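The little Rarnis wagon is back, and it finally has a boot worth bragging about.

Trullstead has pulled the covers off the second-generation Rarnis, the compact wagon that built a small but very loud fan club the first time out. The new car keeps the upright tailgate and the big square side windows that made the old one so easy to spot in a parking lot, and it adds the thing owners have been begging for since day one: real cargo room.

With the rear seats folded, the new Rarnis swallows 615 more cubic centimeters of... no, we're kidding, it's 615 liters with the seats UP, measured to the window line. For a car this short, that's terrific. The old Rarnis made you choose between a stroller and groceries. This one will take both, and there's still a deep bin under the floor for jumper cables, muddy shoes and whatever else lives in the back of your car year round.

Power comes from a turbocharged gas engine paired with a small electric motor, good for 184 horsepower combined. It goes to the front wheels through a six-speed automatic, and yes, there is still a manual. Trullstead says the manual will be offered on every trim except the top one, which is the opposite of how most carmakers do things these days. We think it's great news. The old car's five-speed had a lovely light shift, and the company promises the new six-speed uses the same style of linkage with a shorter throw.

The wheelbase has been stretched a little and the track is wider at both ends, so the Rarnis looks more planted than before. Up front there's a slim grille with round headlights set right out at the corners. The taillights are tall and narrow, running all the way up the pillars, and they leave the tailgate opening nice and wide. You can load a bicycle without having to take the front wheel off, provided the bicycle isn't huge and you slide the passenger seat forward.

Inside, Trullstead has done something we wish more companies would copy. The climate controls are knobs. Three big ones, with rubber edges, that you can turn with gloves on! The volume is a knob too. There is a touchscreen, of course, but it's a sensible size and it sits high on the dash where you can glance at it without dropping your eyes from the road. Below it is a tray with a grippy liner, wide enough for two phones side by side, and the charging ports are up at the front edge of it so the cables don't hang down over the shifter.

The seats are new as well. They're a bit firmer than the old ones, with a longer cushion that taller drivers are going to love. Cloth is standard, and the best of the fabrics is a chunky brown-and-cream check that comes with the Katsaros package. That name will ring a bell if you followed the first Rarnis. Katsaros was the limited-run version with the raised suspension and the roof basket, and it sold out so fast that dealers were taking names for cars that never got built.

This time, Katsaros is a regular option package and anyone can order it. You get all-season tires with chunkier sidewalls, a slightly higher ride height, thicker cladding around the wheel arches and a set of crossbars for the roof. It can also be ordered with the Drotuna all-wheel-drive system, which adds a second electric motor at the rear axle. There's no driveshaft running down the middle of the car, so the rear footwell stays flat and the spare tire stays put. Hooray for the spare tire!

Drotuna has been used before on Trullstead's delivery vans, where it got a good reputation for pulling away cleanly on wet hills. In the Rarnis it's been given a snow setting and a low-speed hold for steep driveways and boat ramps. It switches off above highway speed to save fuel. The company hasn't published economy numbers yet for either version, and that's the one figure we'd really like to see before getting our wallets out.

Towing is rated at 3,000 pounds with all-wheel drive, enough for a small camper or a couple of dirt bikes on a light trailer. Front-drive cars are rated lower, and the manual version is lower still, so check the sticker before you buy a hitch.

Colors are another high point. There are 11 of them, and only four are some kind of gray, black or white. The rest include a mustard yellow, a deep pine green, a dusty pink that looks much better in daylight than it sounds, and a bright orange carried over from the original car. Steel wheels painted to match the body are available on the lower trims. They look fantastic on the green one - like something you'd have seen outside a ski lodge decades ago.

Safety equipment is generous across the range. Automatic emergency braking, blind spot warning and a rear cross-traffic alert are all standard, and the lane-keeping system can be shut off with a single long press of a button on the steering wheel. Trullstead says the button remembers your choice the next time you start the car, though that may change in some markets depending on local rules.

Order books open in January, with the front-drive automatic arriving at dealers first. The manual follows in spring, and the Katsaros package with Drotuna all-wheel drive should land in time for summer road trips. Pricing will be announced closer to the on-sale date. The company says only that the base car will start within sight of the outgoing model, and we'll be holding them to that.

Early cars will be doing a tour of dealerships ahead of the launch, so it's worth calling your local showroom to ask if one is stopping by. Bring the stroller, the dog crate or the guitar amp and try it for size.
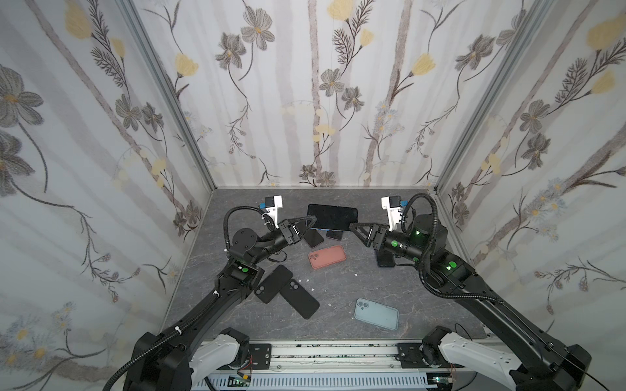

We've asked for time in a manual Rarnis as soon as one is available, preferably in orange, and we'll have a full drive report once we've spent a proper week with it. If you owned the first one and want us to check something in particular, leave a note in the comments - the door pockets and the rear wiper are already on our list.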